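Bench help wanted – part time, starts June

Cluvlow is looking for 3 people for the parts bench at our Biwott Street shop. Sorting, cleaning, checking and bagging small metal parts, mostly gears, some bushings and shafts. No machining. You don't need a trade background but you do need patience and decent eyes (glasses fine, half of us wear them).

Short version of why – we took over the parts stock from Vonen when they closed their repair counter. 652 bins. Some labeled, some labeled wrong, plenty with nothing on them at all. Jacinto Alvarado has been working through it on his own and he's at bin 76. So, help.

**What you'd be doing**

- Take a bin, tip it out on the cloth, sort by type
- Wipe parts down, old grease off, rag and brush
- Check gear teeth for chips and burrs. Run a finger round the bore, look at it under the lamp
- Measure outside diameter and bore, count teeth, write it on the card
- Bag, tag, shelve
- Anything odd goes in the yellow tray for Jacinto, don't guess

The tables have gray fabric over them so the parts don't get dinged and don't roll. Keep it clean please – brush it off at the end of a shift, grit gets into everything. No coffee on the cloth side of the room. Theres a counter by the door for that.

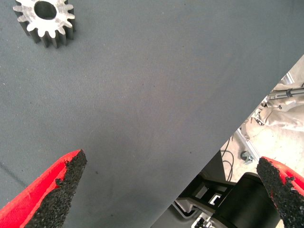 Spur gears are where most people start. They're easy to handle, they lie flat, and you learn fast what good teeth feel like next to worn ones. After a couple weeks you'd move on to the helical stuff and the small bronze parts, which are fussier and take longer to measure. We'll show you calipers if you've never used them. Bushra Khokhar does the training, first two shifts are with her and yes they're paid.

**Hours**

20 a week. Mornings or afternoons, pick one and stick with it if you can. No weekends, no evenings. School-hours shifts possible, ask. The work runs until the bins are done and at the rate we're going that's a good while. One of the three spots may turn into a permanent stockroom job, can't promise it.

**Pay**

Hourly, paid every two weeks, same rate as our stockroom staff. Noreen will give you the number when you call, it's being adjusted this month and I don't want to print the old one.

**You should be**

- OK sitting or standing at a table for a few hours (stools are adjustable)
- Able to lift a full bin down from a waist-high shelf. They're heavier than they look. Ask for a hand with the big ones
- Neat handwriting. Really. The cards get typed into Josora later and Leobardo can't read mine
- Fine with repetitive work – it is repetitive, no way round it
- On time

Nice to have: bike shop, clock repair, sewing machine repair, model building, anything where you've handled small parts and put them back where they came from. Spanish or Urdu is handy in the shop but not required.

Gloves and aprons provided. Closed shoes, please. Long hair tied back and no rings while you're at the bench, they scratch the soft parts.

**How to apply**

Call or stop by the front counter and ask for Noreen Ó Ceallaigh. If she's out, Babar Hashmi can take your details. No résumé needed, just a few lines on what you've done before and wich hours you can work. We'll ask you to come in and sort a small bin with us, takes less than an hour, and you get to see the place before you say yes.

Would like names before the end of May so Bushra can plan the training shifts. If you applied for the stockroom job last fall you're welcome to try again, just mention it.

Posted 2026-03-22

– Parking is round the back, not in front of the bakery, they do tow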